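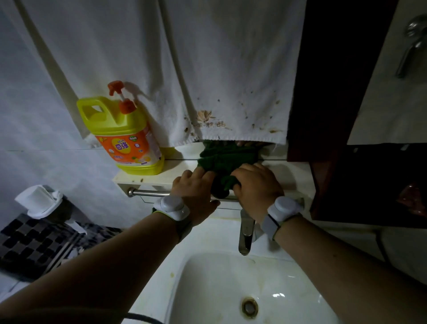 Devau cloth in dark green, on duty at the shelf over the basin.

Devau cleaning cloths, pack of 6: my review
Posted 24 Dec 2024
Filed under: Cleaning, Bathroom
My rating: 4.5 out of 5

I have become the sort of person who gets excited about a cloth. I bought the Devau pack back in May when I was stocking up at Flenberg, mostly for the colour (dark green, my favourite, and a nice change from that hospital blue), and I've been meaning to write them up ever since. With visitors due tomorrow and the bathroom getting its big going-over this morning, today seemed like the day!

What you get
Six cloths, all the same size, all the same green, held together with a paper band. No plastic, hooray. They're bigger than the usual kitchen square. Folded in four, one fits my palm nicely with a bit left over to curl my fingers around, and if you scrunch it up you get a good fat handful to push into corners. The edges are stitched all the way round and the label is a tiny loop that you can snip off. I snipped mine off the first day because labels drive me mad.

I paid $16 for the pack. You can get cheaper ones at the supermarket and I've bought plenty of those over the years, but they go thin in the middle and then you're basically wiping with a hanky.

In the bathroom
This is where they've really won me over. We have one of those narrow white shelves on the wall above the basin, with the tap underneath and a towel hanging down right above it, and it's a magnet for muck. Little brown spots turn up along the front edge and I swear they breed overnight. The gap at the back is fiddly too. A sponge is too fat to get in under the towel and paper towel shreds the moment you put any weight on it.

The Devau cloth bunches up small enough to get into that gap, and then you can hold it down with both hands and lean on it. I like a cloth I can lean on! There's a bit of texture to the weave, enough to feel it grab, but I haven't found any scratches on the shelf or the mirror. Fresh toothpaste spatter comes off in one pass. Older brown spots need a soak first: I lay the cloth over them soaking wet, go and do the toilet, then come back and rub. Most of them shift. A couple of stubborn ones near the end of the shelf have been there since before the Devau days and I think they're part of the family now.

For soap I use ordinary dishwashing liquid, the citrus one in the big yellow jug with the red pump on top. One pump is plenty. I did three the first time and spent ages rinsing suds out of the thing, so learn from me. These cloths hold a LOT of lather.

On chrome they're lovely. I do the tap and the towel bar last, with a fresh cloth that's been wrung out hard, and they come up nice and shiny without me having to go back over with a dry one. The round bracket where the bar meets the wall used to be an old-toothbrush job. Now I just wrap a corner of the cloth around it and twist.

On the mirror they're only fair. You'll get streaks if there's any soap left in the cloth. I keep a Fairweather glass cloth for mirrors and I'm sticking with it.

Washing them
Wash them by themselves the first time. Mine let go of a fair bit of green and I was very glad I hadn't put the white towels in. By the third wash the water was running clear, but I still keep them well away from anything pale, and I wouldn't leave a wet one sitting on a white shelf or in a basin overnight when it's new.

After that they've been no trouble. Warm wash, no softener, pegged on the line. I killed the absorbency of one with fabric softener early on and it took a couple of plain washes to come good again. They dry quickly in summer and a bit slowly in winter, when I hang them over the side of the laundry tub. They've faded slightly, more bottle green than forest green now, and the stitching has come loose on one corner of one cloth.

Compared with the Jodberg ones
I had the Jodberg cloths before these and they're good too, softer and thinner. If you mainly dust, get the Jodberg. For wet jobs with some elbow in them, the Devau is miles ahead. It holds more water, it doesn't slide about under your hand, and it wrings out without that slimy feeling.

Last time I looked there were 154 reviews on the shop page and the grumbles were nearly all about the dye. Fair enough. I'd love it if they sold a white or a grey, and half a star comes off for that first wash.

Would I buy them again?
Already have. There are 2 more packs in the cupboard, one for us and one going into a housewarming basket with a jug of the citrus soap and a decent scrubbing brush. Best present I've put together all year, if you ask me.

Good for: basins, shelves, taps, tiles, the outside of the bath
Less good for: mirrors, dusting, anything where a bit of green dye would be a disaster
Bought at: Flenberg, paid for it myself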